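Drimonley Bead & Fiber Opens Its Doors to a Season of Kumihimo Braiding, With Four Workshops, a Visiting Loom Collection and Plenty of Tea

FOR IMMEDIATE RELEASE

DRIMONLEY – If you have ever picked up a braided cord at a craft fair, turned it over a few times and wondered how on earth anybody keeps all those threads in order, then Drimonley Bead & Fiber would dearly like to see you this May. The shop is putting on its first full season of kumihimo, the Japanese art of braiding, and everyone from the nervous beginner to the seasoned bead weaver is invited to pull up a chair.

The season is made up of 4 workshops, each one running for a full morning in the big back room on Stument Lane, with a break in the middle for tea and whatever has been baked that week. The first class covers the plain round braid on a foam disk, and it really is meant for people who have never tried it before. The second brings in beads (size 8 seed beads to start with, as they are kinder to the fingers and the eyes). The third moves on to flat braids on the square plate, and the last is devoted to finishing – gluing, capping and adding a clasp that will stay put.

That last class came about because our customers kept asking for it. We have lost count of the lovely braids that have come across our counter in need of a proper ending, some of them after years in a drawer, and we thought it was high time we gave the subject a whole morning of its own. Bring your orphans along! There is no braid so old or so wobbly that we would not be pleased to meet it.

Alongside the classes, the shop will be showing the Mahlangu Collection, a private gathering of 90 braiding stands, bobbins and finished cords that has never been out on public view in this part of the state. Entry to the display is free during shop hours, and you are welcome to stay as long as you like. Several of the stands are set up with work in progress, so you can see how the weights hang and how the threads cross.

We are also very happy to be the first shop to stock Brevaveck, a new line of satin braiding cord that comes in 218 colors. We have been playing with it all winter and have grown terribly fond of it. It knots neatly, it doesn't fray much at the cut end, and the greens in particular are worth the trip.

Each workshop costs $90, and the price takes in the disk or plate, the cord, the beads and a printed pattern to take home.

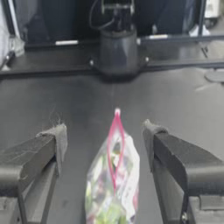

A clear plastic zipper bag.

There are 200 places across the whole season, and you may book for a single morning or for all of them. Bookings can be made at the counter or by phone, and those who sign up for the full set will receive a skein of Brevaveck in a color of their choosing. Please tell us when you book if you are left-handed, so that we can have the right pattern sheet ready for you.

Doors open at 9:30 a.m. on class mornings and braiding begins at 10. Parking is free behind the building, and the back room has a ramp from the lane.

About Drimonley Bead & Fiber
Drimonley Bead & Fiber is a family-run shop selling beads, cord, thread and tools, with classes in bead weaving, stringing and braiding all through the year.

Media contact: The Events Desk, Drimonley Bead & Fiber, Stument Lane, Drimonley

###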